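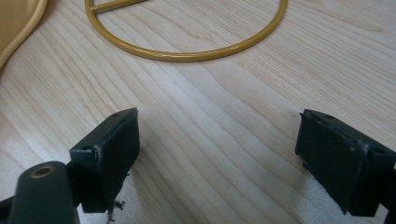 **Figure 3.** Pale wooden tabletop used for the hat task, with the grain running diagonally.

### 4.2 Work surface and items

Arrangement trials at the Ditham site were carried out on a light wooden table placed on a grey carpeted platform with a metal rail along each side. The grain varies in tone from cream to tan, and parts of the surface carry a whitish sheen under the room lighting. Contrast between an item and the table was therefore scored separately for each item, following the Putonside protocol.

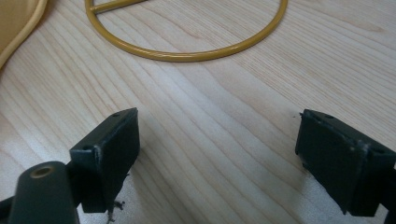

Items of thin rod were scored by outline only. A ring lying flat has little area of its own and takes most of its contrast from hue, so the mustard-yellow finish was rated above beige, which lies close to the tone of the wood. Of 1014 placements coded, 705 involved a soft item, and these were assigned to 2 coders working apart. For hats, the coders recorded the spread of the brim and the direction of the front decoration. Crown height was left out, as it could not be judged reliably from overhead. 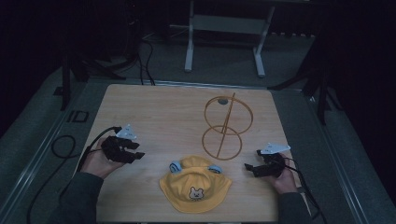 **Figure 4.** Yellow children's bucket hat with light-blue ears, brim spread on the table; wire frame item behind.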